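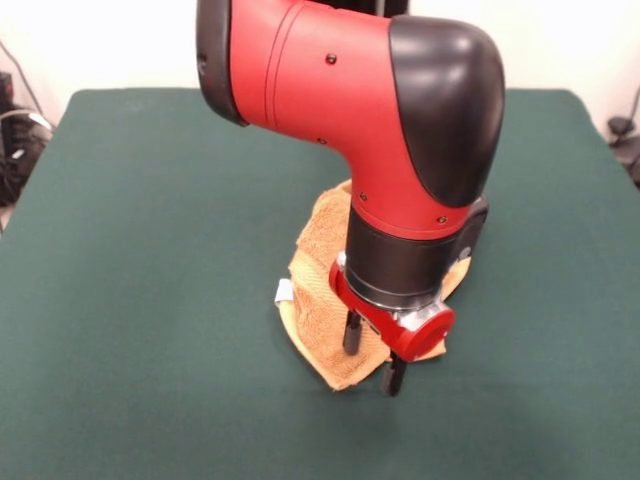
Foto: Greiflabor Lellunbridge, Projekt Provano

4. November 2020

Vergleich der Zweifingergreifer, Fortsetzung der Reihe aus dem Oktober. Prüfobjekt ist nunmehr das Frotteetuch in ungeordneter Lage, Unterlage wie bisher der dunkelgrüne Bezug. Der Arm wird in der rot-schwarzen Ausführung mit nach unten und leicht nach vorn gerichteten Fingern betrieben.

Greifer A (Panyasiri): Anfahrt von oben über der Tuchmitte. Schließweg auf 12 mm begrenzt, Haltezeit 2 s. Das Tuch wird in der Regel gefasst, an den flachen Randbereichen rutscht der Stoff jedoch aus den Fingern. Der Saum bleibt die schwierigste Stelle.

Greifer B (Erovus): gleiche Anfahrt, gleiche Haltezeit. Schließt merklich langsamer, hält die Falte dafür zuverlässiger. Beim Absenken spricht die Kraftüberwachung zu früh an – vermutlich ist die Schwelle noch auf die Hartteile aus der vorigen Reihe eingestellt. Vor der nächsten Messung zurückzusetzen.

Steuerung: Die Zykluszeit wurde für beide Greifer einheitlich festgelegt. Protokolldateien liegen im Projektverzeichnis Provano, Unterordner Textil. Zwei Datensätze ohne Zeitstempel sind von der Auswertung auszunehmen.

Offen: Wiederholung mit 600 g Zusatzlast, Nullpunktabgleich von Greifer B, Abstimmung der Fingerbeläge mit der Werkstatt.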